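Nomov hand-guiding kit, firmware 2: bench review

The Nomov kit adds hand guiding and remote control to an existing arm, and records whichever one you use as a demonstration. We ran it at our Urkville bench on PC teardown and reassembly, mostly drives and memory, and logged 782 demonstrations before writing this up.

Setup took 8 hours, most of it cable routing and payload calibration. If the gripper mass is entered wrong, the arm drifts in free-drive mode and the drift ends up in your data. The manual covers this in one line.

Hand guiding is the better mode for coarse approach. Friction compensation is good down to slow speeds, and wrist rotation stays light. Inside a case it is less comfortable, as your hand and the gripper compete for the same space.

Desktop tower, drives in blue plastic carriers, gray fixture tray at the left of the case:

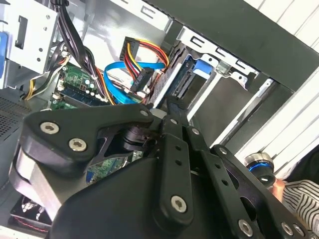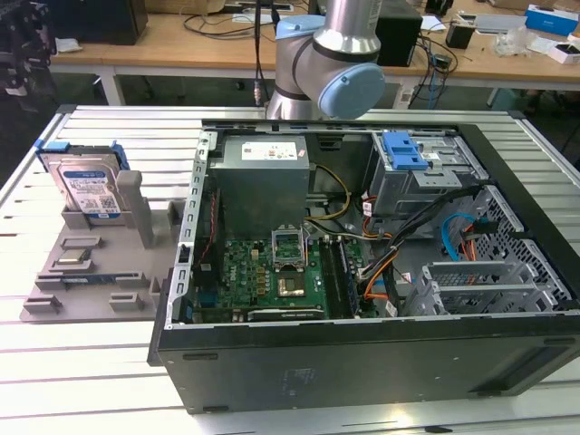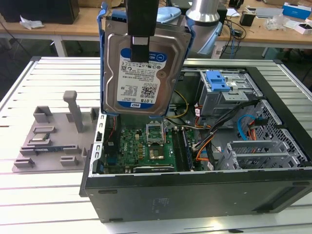
Remote control is slower but gives cleaner trajectories near connectors. Latency was low enough to ignore. There is no force feedback at the handle, only a bar on the screen, and operators stopped looking at it after the first session. Drive rails that bind slightly are hard to judge this way.

The recording software is adequate. Segments can be trimmed and relabeled, but not merged. Export failed on files with more than 2289 waypoints until we lowered the sampling rate. The Kendarville support desk confirmed the limit and gave no date for a fix.

Recommended for labs that already own an arm and can live with the export limit. For tight insertion work, budget for a separate force sensor.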